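When the arm stopped listening

Analyn Barredo was standing two metres from the shelf when the arm closed on a tin and kept closing. The tin buckled, the lid split and the controller went on reporting a normal grasp. She pressed the emergency stop. It took her 6 seconds to reach it, a figure she knows because the log recorded it.

"I wasn't hurt and nothing was broken except lunch," she says. "But my hand had been on that shelf a minute earlier, straightening the row."

Barredo runs testing at Wolska, a small firm that builds shelf-picking software for shops and food banks. The fault happened in June, during a routine series of 131 picks. We met in the company's kitchen with Leif Hovland, who wrote most of the gripper code, and Borghild Wallin, who was asked to look into what went wrong.

Wallin started with the force sensor and found nothing the matter with it. The trouble was in how its readings were passed on. When the network was busy, the program reused the last good value until a new one arrived. It had no limit on how long it could do this.

"So the gripper was squeezing, and the number it was looking at was from before it touched anything," Wallin says. "It thought it was still closing on air."

Hovland doesn't argue with that. He added the reuse himself, two years ago, to stop the arm pausing every time a message came in late. "It was meant to cover one missed reading," he says. "I should have written that down as a rule in the code. I left it as something I knew."

The fix was short. Any reading older than 100 milliseconds now counts as missing, and a missing reading opens the fingers and stops the arm. There is also a limit on motor current in the gripper itself, which doesn't depend on the network at all. Barredo had asked for that one before the fault and been told it could wait.

Getting the arm back to work took longer. Barredo would not allow it near a real shelf until the failure had been repeated on purpose, so the team rebuilt the task in simulation and delayed the sensor messages by hand.
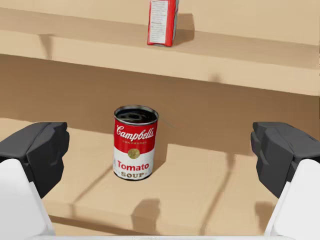 "We started with soup, because soup was what we crushed," Barredo says. "Once I could make it fail whenever I liked, I was willing to talk about whether it was fixed."

The old code failed the delay test every time the hold-up was long enough. The new code let go. Hovland then found 2 other places where stale values could be reused, one of them in the wrist, and changed those as well.

Wallin's report also covers the people in the room. The stop button was fixed to the far wall, and the gate could be left open with the arm powered. Both have been changed. There is now a button at each end of the shelf, and opening the gate cuts the power.

I ask Barredo whether she trusts the arm again. She thinks about it for a while.

"I trust the button," she says. "The arm has another round of tests to get through first."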